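Travari Countertop Water Filter
Set-Up and Care Guide
Section 3: First installation and flushing

Read this section through once before connecting the filter. It covers the Travari with either the standard Gilchrist cartridge or the fine-grade cartridge. Choose a level spot within hose reach of the faucet and away from anything that gives off heat.
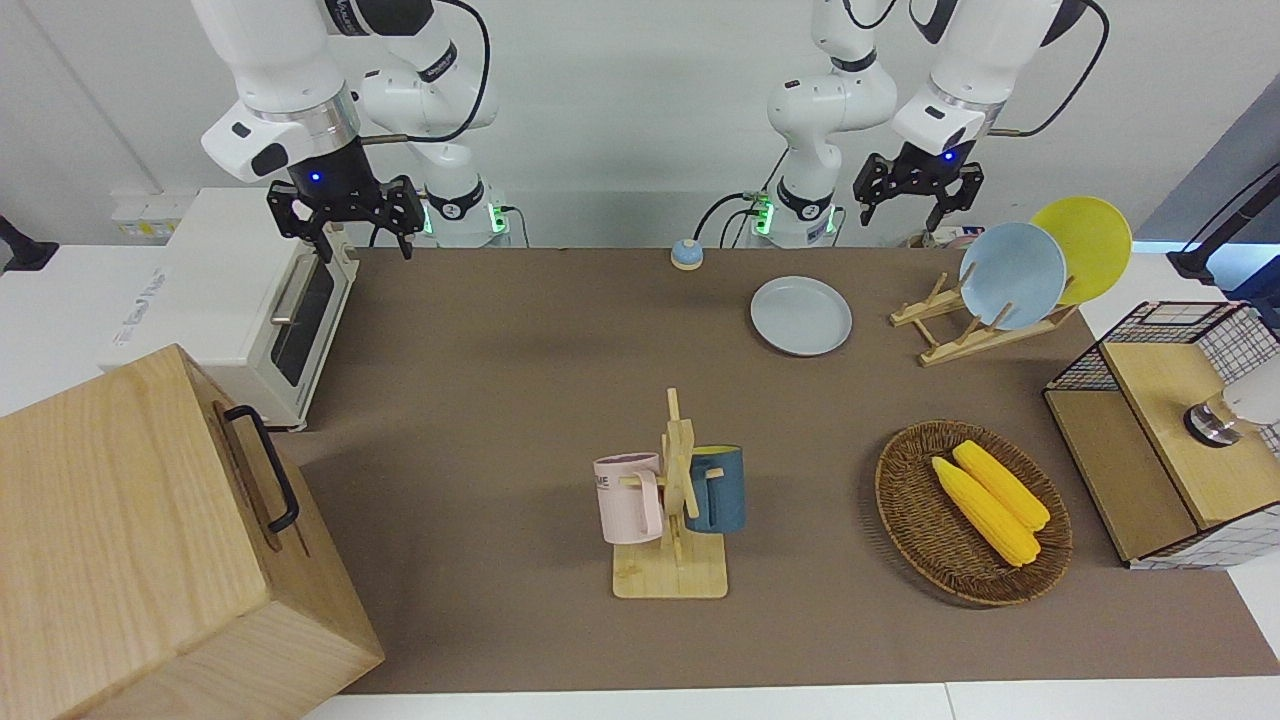
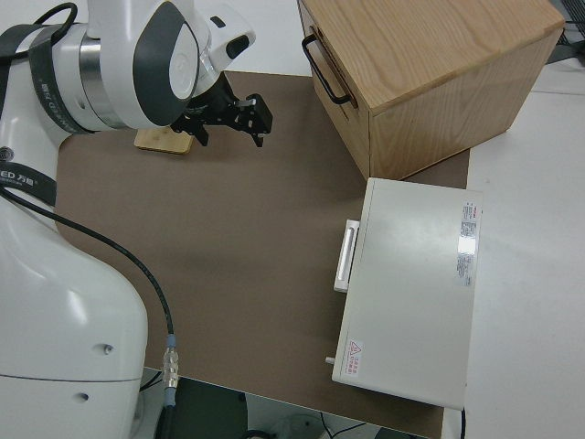
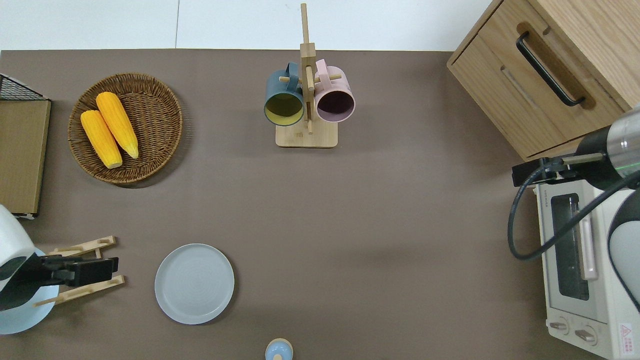 3.1 Before you begin

Check that the carton contains the housing, lid, cartridge, supply hose, return hose, diverter valve, two rubber washers and the lid wrench. The spout is packed inside the housing. Spare washers are sold separately under the Pratura parts label.

CAUTION: Connect to cold water only. Hot water can damage the cartridge and deform the lid seal.

3.2 Fitting the diverter valve

1. Unscrew the aerator from the end of the faucet. Keep it; you will need it if you remove the filter later.
2. Remove the old washer from the faucet and wipe the threads clean.
3. Place one new washer in the top of the diverter valve.
4. Screw the valve onto the faucet by hand until it stops. Do not use pliers.
5. Push the supply hose onto the port marked IN and the return hose onto the port marked OUT. Each hose should seat fully against the collar.

Note: Pull-down spray faucets do not accept the diverter valve. See Section 7 for the under-sink kit.

3.3 Installing the cartridge

1. Turn the lid counterclockwise with the wrench and lift it off.
2. Remove both end caps and the plastic wrap from the cartridge.
3. Lower the cartridge into the housing with the arrow pointing down. It drops the last half inch when it is aligned — if it stays high, lift it out and start again.
4. Check that the lid seal lies flat in its groove.
5. Replace the lid and tighten it by hand, then a quarter turn with the wrench.

3.4 Flushing

1. Open the cold tap slowly and set the diverter to FILTER.
2. Let water run through the spout for 12 minutes. Discard this water. Gray or cloudy water is normal at first.
3. Close the tap and inspect both hose ends and the lid for leaks.
4. If the lid drips, release the pressure, remove the lid and reseat the seal. Do not overtighten.

After flushing, leave the filter to stand for 30 minutes, then run it for 2 minutes before drinking.

WARNING: Do not use with water of unknown quality unless it has been disinfected first.

3.5 Resetting the counter

Press and hold the button on the lid until the display shows 2,855. This is the cartridge life in liters. The figure drops as water passes through the filter, and the display blinks when the cartridge is due for replacement.

Section text revised in January by Essam El Fassi. Continue to Section 4, Daily use.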